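件名: Re: [konemono-ml] 石の天板、やっぱり後悔しますか?
送信時刻: 23:40

みなさんこんばんは。ふだんは読むばかりで、書き込むのは春の発酵バターの話以来です。石の天板の話になったので、これは黙っていられない!と思って、洗い物を途中で放り出して書いています。長いです、すみません。

先に引用しておきますね。

> 台所の改修で、作業台の天板を大理石にするかどうか迷っています。
> パイとクロワッサンを焼くのが主な目的で、冷たい台にあこがれて
> いるのですが、家族には「しみになるからやめろ」と反対されて
> います。ショールームで見たRattanakulの灰色の石がどうしても
> 忘れられません。水やレモンに弱いというのは、どのくらい本当
> なんでしょう。あと、パン生地を叩きつけても割れたりしませんか。
> 使っている方の本音が聞きたいです。

本音ですね。はい、うちは使っています。今年で7年目になります。幅184センチの台で、流しの右からオーブンの手前まで一枚もの。買った先はRattanakulではなくてWillemenという石屋さんで、柄の名前は「Batovthorpe」といいます。地名なのか何なのか、聞きそびれたままです。白と灰色でさんざん迷って灰色にしました。

で、どのくらい弱いのかという話ですが、レモンは本当にだめです。入れて三日目に、半分に切ったレモンを伏せたまま電話に出てしまって、戻ったらもう丸い跡がついていました。しみというより、そこだけつやが消えるんですよね。拭いても取れないし、濡らすと一瞬消えたように見えて、乾くとまた出てくる。あの日は本気で落ち込みました。お酢もトマトもワインも同じです。でも面白いもので、跡が一つのうちは目に入るたびにため息が出るのに、十も二十もつくとどれがどれだかわからなくなって、台全体がなんとなくつや消しになっていくんです。うちのは最初から磨きの弱い仕上げだったので、なじむのが早かったのかもしれません。ぴかぴかの鏡面仕上げだと、もっと目立つと思います。

水のほうは、こぼしてすぐ拭けばなんともないです。ただし濡れた鉄のフライパンを置きっぱなしにするのは絶対にやめてください。錆の輪は今でも残っています(粉の缶を置いて隠してます)。

油は、バターを直に置いて作業することが多いので心配していたんですが、思ったほどではなかったです。年に一回、一月に、Erarという浸透剤を塗っています。一本2,615円で、うちの広さなら二年もちます。古い布でうすーく伸ばして、十五分待って、乾いた布で拭き上げるだけ。冬にやるのは、シュトレンの季節が終わって台を使わない日が続くからで、深い意味はありません。 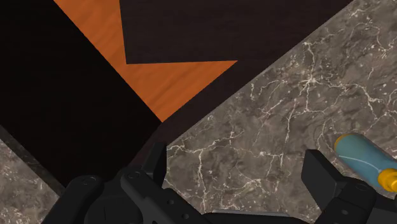
大理石は見た目だけで、粉ものをやる人こそステンレスにしておけ、という意見もずいぶんもらいました。別の掲示板に同じようなことを書いたときの返事で、その方いわく、ステンレスなら酸も熱湯も平気だし、冷やしたければ氷水を入れたバットをしばらく載せておけば済む、石なんて夏場は室温と同じなんだから冷たいと感じるのは錯覚だ、とのことでした。

うーん、半分はその通りなんです。石だって真夏の台所に置いてあれば、温度計を当てれば室温とたいして変わりません。ただ、手やバターの熱を奪っていく速さと、奪ってもすぐには温まらないところが違うんだと思います。薄いステンレスは、触った瞬間はひやっとするのに、生地を伸ばしているうちにぬるくなってくる感じがある。氷水のバットは私も石の上でやります。八月のクロワッサンはそれでも朝五時台にしか無理です。昼過ぎに始めて、バターが生地の横からにゅるっと出てきたことが何回もあります。そうなったらあきらめて、砂糖をふって平たく焼いてしまう。おいしいので、それはそれで!

それから、叩きつけても割れないかという質問。こね台として普通に使うぶんには平気です。うちは粉500グラムの食パン生地を週に二回くらい、ばんばんやっています。音は響きます(夜は向きません)。気をつけたほうがいいのは真ん中よりも縁と、それから流しの切り欠きのまわりです。細くなっているところに体重をかけて棚の上の物を取ろうとするのは危ないと、取り付けのときに石屋さんからきつく言われました。あと重い鋳物の鍋を角にぶつけて、米粒くらい欠けさせたことがあります。指でなぞるとわかる程度で、そのままにしています。

パン生地に関しては、石が冷たいのがかえって困る時期もあるんですよ。冬の朝、せっかくぬるま湯で仕込んだ生地が、こねているうちにどんどん冷えていくんです。一次発酵が倍かかったりします。私は冬だけ、大きな木のまな板を上に載せてそこでこねています。だから「パイとクロワッサンが主」という今回のご希望なら石は合うと思いますが、もしパンのほうが多いなら、台の一部だけ石にして残りは木、というのを石屋さんに相談してみてもいいかもしれません。継ぎ目に粉が詰まるのが嫌で、うちはやりませんでしたが。

掃除は、粉がついたらまずスケッパーで集めて、かたく絞った布で拭いて、乾いた布でもう一度。これだけです。クエン酸やお酢の入った洗剤は使えません。ラベルに「水あか用」と書いてあるのはだいたい酸性なので、裏を見てください。重曹のペーストで油じみを吸わせる方法は、薄いしみには効きました。濃いのには効きませんでした。ごしごしこするとそこだけつやが変わるので、載せて一晩置いてそっと取る感じです。

ご家族の反対のほうは、私には何とも言えません。うちも最初は反対されましたが、端っこを「レモンを切っていい場所」と決めて、そこに樹脂のまな板を置きっぱなしにすることで話がつきました。守っていないのは主に私です。

ショールームに行けるなら、同じ石の切れ端を一枚もらえないか聞いてみてください。私は手のひらくらいのをもらって、醤油、酢、赤ワイン、オリーブ油を一滴ずつ落として一晩置いてみました。その板を見て、まあこれならいいかと思えたので注文した、という順番です。Rattanakulのほうで切れ端をくれるかどうかは知らないので、ご存じの方がいたら教えてください。

浸透剤は、Erar以外のものを使っている方はいますか?来年の分をそろそろ買うので、においの少ないのがあれば知りたいです。塗った日は窓を開けていても結構におって、そばでバターを出しておく気になれないんですよね。

では洗い物に戻ります。おやすみなさい。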